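Trollano Bench Kit, reviewed after a summer of evenings

I've wanted a two-armed sorting bench at home ever since Izzati Sinaga let me play with hers at the shared workshop (she had it dropping resistors into muffin cups, and I was hooked within five minutes). So in June I finally bought the Trollano Bench Kit, cleared out half the spare room, and have been happily losing my evenings to it ever since. It's a lovely thing. It also has a couple of flaws that I think you should hear about before you spend the money.

What you get is the frame, the mounting bar, the panels that go up around the table, and a huge bag of hardware. The arms are separate. Trollano will sell you a pair, but I already had two Delleo arms from an older project, and the bar took them with the adapter plates in the box. I had braced myself for drilling. No drilling!

Assembly took me 9 hours, spread over a few nights. The manual is good on the frame and terrible on the wiring. It shows you where the power supply goes and then skips straight to a finished bench with every cable magically in place. I ended up routing mine three different ways before the arms could reach the back corners without tugging on something. If you build one, leave more slack at the shoulders than looks sensible, and run both arms through their full reach by hand before you tighten a single cable clip.

The frame itself is terrific. It went together square on the first try, and once the bolts were snug I could lean on the bar with my full weight and see nothing move. That matters so much more than I expected. My old setup was clamped to a desk, and every fast move shook the whole desk and threw off the next pick. With the Trollano I taught a set of positions, went away for a long weekend, came back and ran them again with no touch-up at all.

I'm using mine for the job I always dreaded, which is the junk that piles up by the front door and in the kitchen drawer. Small packages, cards, little tubes and bottles, all of it going to a bin or a slot in an organizer. It's a great test, too, because hardly any two things are the same shape.

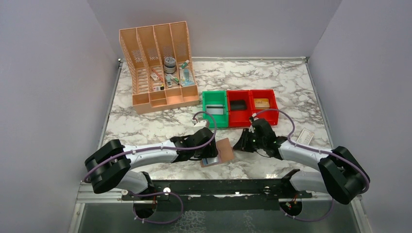
Can you run it with one arm to start with?
You can, and the software is perfectly happy with a single arm, but you give up handoffs, so anything on the far side of the table has to be within reach of the arm you've got. I'd start with one if money is tight and leave the second mount free.

The software deserves its own paragraph. Trollano bundles a program called Mosquera, and I had low hopes, but I've grown really fond of it. You move an arm by hand, press a key, move it again, press again, and you've got a routine. Editing is the clumsy part. Changing one point in the middle of a long routine means stepping through everything ahead of it, and my longest one is up to 400 points now, so I've learned to break things into short pieces and chain them together.

Flat things are still the hard part. A card lying on a smooth table is miserable to pick up with a two-finger gripper, and about a third of my tries end with it skating away. I put a set of Ikthorpe soft fingertips on and that helped a lot. They cost extra and wear down fairly fast, but I wouldn't go back to the hard ones.

Now the grumbles. The hardware bag isn't sorted, and two of the bolt lengths are so close that I mixed them up and had to back 16 of them out again. The panels mark easily, so keep the film on until the very end. And the fan on the power supply is loud enough that I shut the door when somebody's watching TV in the next room.

Trollano's support answered both of my emails the same day, by the way, and sent a proper wiring sketch with the second one. I asked whether it could go in the manual and they said it's planned for the next printing.

I've had the bench running most evenings for 7 weeks and I still grin when one arm passes something over to the other. Next up is a second organizer, and then I want to try folding paper bags, which Izzati says can't be done with these grippers. We have a pizza riding on it.

Rating: four and a half out of five, with the missing half going to the wiring pages.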